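Records clerk talks about the backlog at the Broncombe evidence room

BRONCOMBE – Theda Ruppert took over the police department's evidence room in December with a set of keys, a desk and more than 2000 items that were not where the log said they should be.

"I started at the back shelf and worked forward," she said. "The oldest boxes had paper tags, and the ink was gone on a lot of them."

Ruppert worked as a county court clerk for nine years before she applied. She now has one part-time assistant, Pascal Baumgart, who handles property returns.

Most of what the room holds comes from thefts and traffic stops. Bicycles take up the most floor space. Drugs and firearms are kept in a separate locked area, and two people must sign for anything that leaves it.

Ruppert said 175 items are still unaccounted for on paper. She does not think they were stolen.

"Some went back to owners and the form never got filed," she said. "I can't say that for all of them, so they stay on the list."

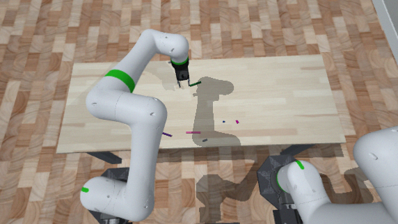
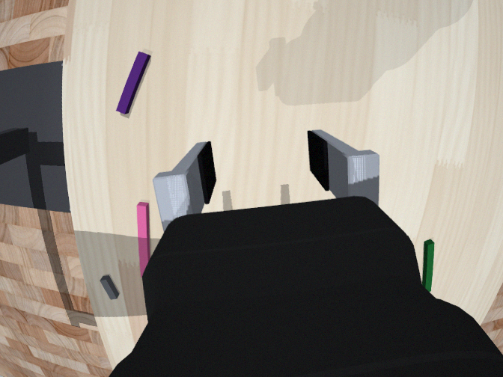 Getting property back

Owners often wait longer than they need to, Baumgart said. Once a case is closed, the department mails a letter to the last known address. If there is no answer, a second letter goes out.

"People move – that's the main thing," he said. "Call us with the case number and we'll look it up while you're on the phone."

Pickup is by appointment, three days a week, at the side door on Jakance Street. Owners need a photo ID. Anyone collecting for a relative also needs a signed note.

Ruppert has asked the city for a barcode system and has not heard back. Until then she is checking each shelf by hand against the log, and she expects to reach the bicycles last.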